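TRAMOW, November -- Mimum will change the way it bills small-parcel storage at its Tramow warehouse, replacing the flat monthly fee with a charge based on shelf space used. The new schedule applies to all 3093 active accounts and takes effect with the next billing cycle.

Under the current plan, an account holding one carton pays the same as an account holding a full bay. The revised plan measures each account once a week, on Saturday, after the last outbound truck is loaded. Space is billed in quarter-shelf units. Accounts using 4 units or fewer stay in the lowest tier and need take no action.

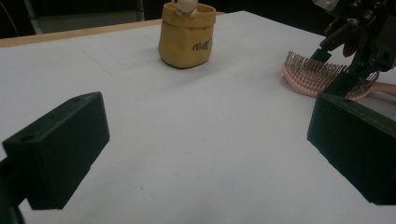
Small mustard-yellow container on a white tabletop.

Items weighing less than 500 grams may be stored in shared bins at a reduced rate. Items over 900 millimeters on the longest side will be moved to floor storage and billed separately. Customers who disagree with a measurement have two billing cycles to request a second one, at no charge. Stock records will be handled in Prevance, the inventory system the warehouse already uses for inbound freight. Account numbers, pickup hours and insurance terms do not change.

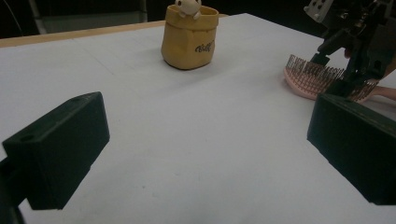 Sun-ja Noh said the weekly count was fairer than the flat fee but asked that the results be sent out before the invoice, so that slow stock could be pulled in time. Mimum will send measurement notices by email two business days before each invoice is issued.

Son, which runs the outbound trucks, will keep its present rates and routes. Printed copies of the schedule are available at the Tramow front desk.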